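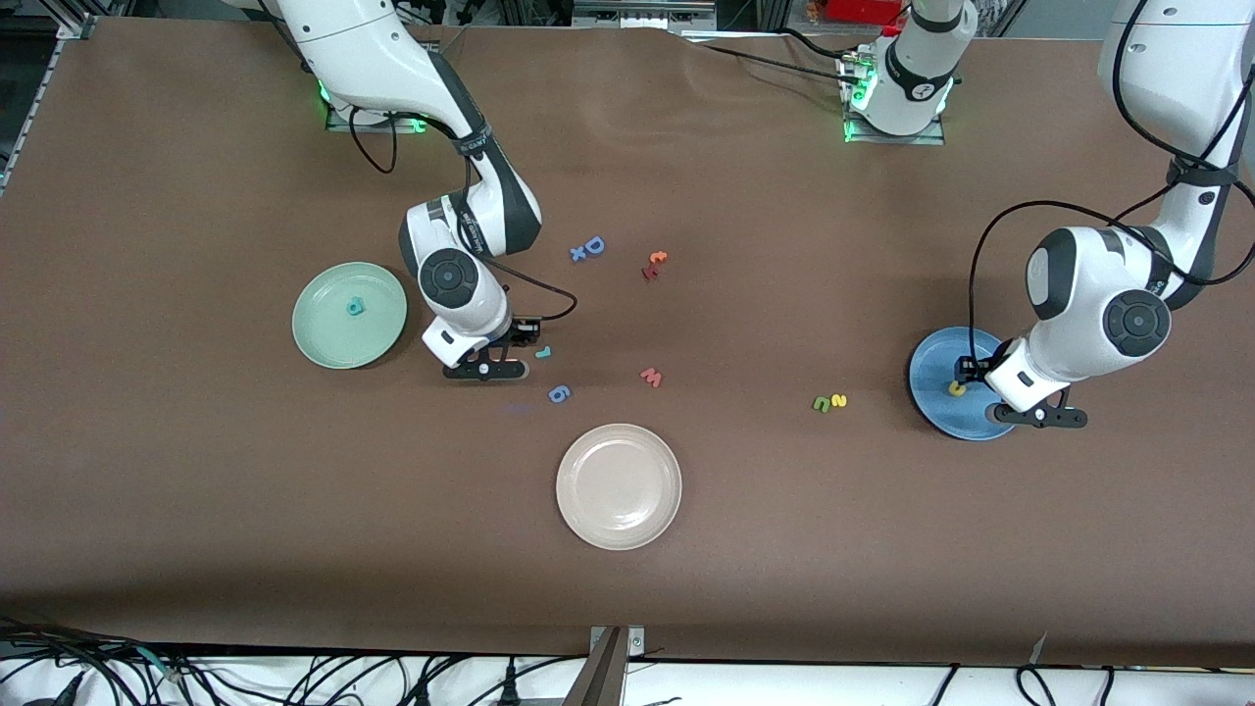
Three Plates, One Table, and the Long Road to Supper in Jerville
By Fiachra Sheehan

I grew up in a house where supper was at six and you'd better have washed your hands. So it's a bit embarrassing to admit that for most of last year I ate standing up at the counter, phone in one hand, toast in the other. My sister came to stay in January, watched me do this two nights running, and said, "You know you own chairs, right?"

I did own chairs. They had coats on them.

That's how I ended up driving out to Jerville (population 3,239, one stoplight, very good pie) where the Monday supper has been going since before I was born. You pay what you like, you sit where there's a gap, and you pass things to your left. I got put between a retired school bus driver and a kid who wanted to tell me all about eels. I stayed for over 200 minutes. I haven't stayed anywhere that long without checking my email in years!

What got me was how ordinary the food was. Bean soup, cornbread, a slaw with too much vinegar in it. The cook, a Mrs. Hayes, told me she's been making the same 11 dishes in rotation the whole time and only ever gets complaints when she tries a new one. "I did a curry once," she said, and shook her head.

So I went home and moved the coats. My rules are pretty loose. I sit down, the phone goes in the bread box, and the food goes on a proper plate, even when it's toast. If somebody's around, I ask them in. My neighbor from across the hall has come over four times now, and she brings her own hot sauce because she doesn't trust mine.

Some nights it still falls apart. Last week I ate cereal over the sink at ten at night and felt perfectly fine about it. But most evenings I'm in a chair by seven, and I've started cooking a little too much on purpose, in case there's a knock.

My sister's back next month. She's asked for the bean soup, and I still need to get the recipe out of Mrs. Hayes.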